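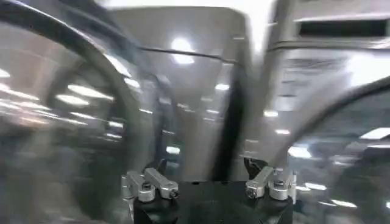
Forty-four minutes with Dryer Number One

My apartment in Altley came with a hookup for a washer and a blank stretch of wall where a dryer would go. I have lived with that wall for three years. In summer I hang things on the balcony and feel European. The rest of the year I carry a wet bag down the hill to Choi Laundry, where I feel like a person carrying a wet bag down a hill.

I used to be loyal to the place in Vostdale. It was cheaper and had a bench. It also had a dryer that ran at one temperature, which I would call "kiln," and after it shrank my good gray sweater to something a large cat could wear, I took my business elsewhere. I doubt they noticed. The sweater is still in a drawer because I can't decide whether it's a rag yet.

So, Choi. The dryer I always go for is the one with the sticker that says 智慧烘, and next to that 1号. My reading of Chinese is mostly menus, but I looked it up: smart drying, number one. I have strong feelings about appliances that describe themselves as smart. My phone is smart and it thinks I live in Tovholm, where I once changed trains. But I'll admit I like a dryer with a number. It makes it easier to complain about.

And my complaints are small. It's a big dark gray thing with a chrome ring around the door that would look at home on a submarine, and you can fit a queen-size comforter in there if you're willing to lean on it. The drum gets properly hot. My towels come out feeling like towels again, when a week earlier they felt like something you'd use to take paint off a boat.

What I've learned, slowly and mostly through my own stupidity, is that how you load it matters more than which button you push. For years I took the whole wad out of the washer and pushed it into the dryer in one piece, like stuffing a turkey. Then I'd come back and find the outside of the wad crisp and the middle still damp, with one sock in there that had seen no warm air at all. Now I shake each thing out first. It takes maybe two extra minutes and I look like I'm trying to signal a ship.

Sheets are their own problem. A fitted sheet wants to eat everything else in the load. I have opened the door on what looked like a single fitted sheet and pulled out of its corners a pillowcase, two T-shirts and a dish towel I had given up for lost in August. Sheets go in by themselves now. If I'm feeling rich, they get their own cycle. If I'm not, I stop halfway, untangle the whole business and start it up again.

Then there's lint. I check for it before every load, wherever the machine keeps it, and I pull the shallow gray drawer at the lower left while I'm at it.

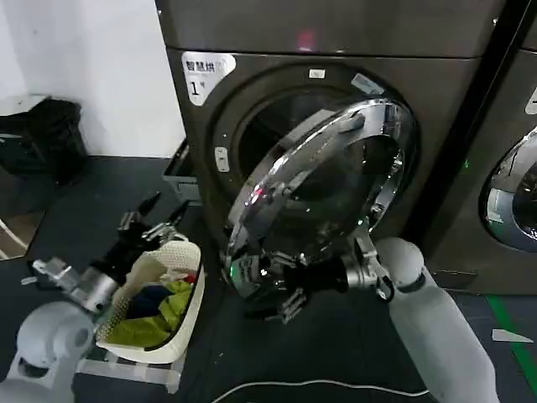

I've become a bore on this subject. You would not believe what other people leave behind. I once lifted out a piece of pink felt thick enough to make a slipper. I don't own anything pink, so I can only conclude that somewhere in Altley there is a bathrobe wasting away. I threw it out and started my load, and it finished in forty-four minutes. The time before, when I skipped the lint because I was in a mood, the same kind of load needed another seventeen on top of that. You can draw your own conclusions. I drew mine and paid for the extra time in coins I'd been saving for a coffee.

The other thing I do is leave the door open for a bit when I'm done. I have no science for this. My grandmother did it with her dryer and her oven and, memorably, her car, and I've inherited the habit along with her ironing board.

Folding happens at home, on the bed, while the pile is still warm. That's the theory. The practice is that I drop the bag on the bed, make tea, and find it again at eleven at night when I'd like to lie down. At that point it moves to the chair. Clothes can live on the chair for a surprisingly long time, and I've stopped fighting it, though I do still fold the towels, in thirds, because the shelf in my bathroom is too shallow for anything else.

I did price a dryer of my own last month. The one that would fit the blank wall needs a vent, the vent needs a hole, and the hole needs a letter from my landlord, who takes over six weeks to answer a question about a light bulb. The comforter is due for a wash anyway, so I'll be going down the hill again as soon as it stops raining.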